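Cahier d'atelier, site de Tastusby
Conservation des collections sur papier
Octobre, ouverture de séance à 8 h 40

Objet : désacidification et consolidation du registre paroissial, première campagne

Présentes : Fanni Bognár, Enikő Jakab. Kinga Pálfi a rejoint l'atelier en fin de matinée.

État à la reprise

Le registre a passé la nuit sous presse légère, entre buvards et non-tissé. Les feuillets du premier cahier présentent encore une ondulation marquée en gouttière. Le papier chiffon, de bonne main, a conservé son encollage sur la majeure partie de la surface ; les marges inférieures restent absorbantes et doivent être traitées séparément. L'encre ferrogallique est stable au frottement à sec. Deux points de migration ont été relevés au verso du titre, sans perforation.

Mesures de pH

Les relevés ont été effectués à l'électrode de surface, avec une goutte d'eau déminéralisée et un temps de contact de 3 minutes. Les valeurs obtenues en marge inférieure sont nettement plus acides que celles du centre du feuillet, ce que laissait prévoir le brunissement. L'électrode a été réétalonnée entre les deux séries. Mme Jakab a consigné les valeurs brutes sur la fiche jointe au dossier Sundirano ; elles ne sont pas reportées dans le présent cahier.

Essai de solubilité des encres

Essai conduit sur trois zones : texte courant, paraphe du desservant, annotation marginale au crayon violet. Les deux premières n'ont montré aucun transfert sur buvard. L'annotation violette décharge immédiatement à l'eau et plus lentement à l'éthanol. Tout bain est en conséquence exclu pour les feuillets annotés. Une application locale, par voie non aqueuse, sera soumise à l'avis de M. Pietrzak avant exécution.

Consolidation

Les déchirures du premier cahier ont été reprises au papier japonais mince, colle d'amidon de blé diluée, séchage sous poids de 300 grammes pendant 60 minutes. La première pose, trop humide, a laissé une auréole en tête de feuillet ; elle a été déposée et recommencée avec une colle plus ferme. Il est demandé de ne plus employer le pot préparé la veille, dont la consistance n'était plus homogène.

Suites à donner

Commander du non-tissé de polyester auprès de la maison Kapoor. Transmettre à Mme Sárközi la liste des feuillets annotés. Maintenir le registre à plat jusqu'à la prochaine séance. 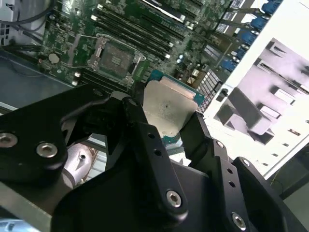 Séance suivante, ouverture à 9 h 15

Présentes : Fanni Bognár, Kinga Pálfi.

L'ondulation en gouttière s'est réduite sur le premier cahier. Les réparations tiennent à la manipulation, sauf une, en pied du quatrième feuillet, à reprendre. Avis de M. Pietrzak non encore reçu ; les feuillets annotés demeurent en attente dans leur chemise.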